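Foder Trailer Views, version 5

Daily view counts for film trailers posted by Lindow and Kapoor, collected for 60 days after each release. Last updated November 26, 2022.

One row per trailer per day. Columns: title, studio, day, views, likes. Re-uploads by fan channels are left out — only the studios' own posts count. Teasers under 30 seconds are in a separate file, teasers.csv.

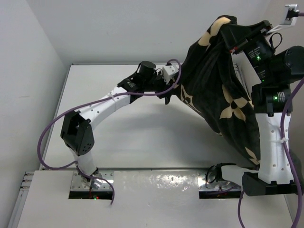
Why do some titles have only 10 rows?

Grulesum, the site we pulled the counts from, dropped those trailers early in January.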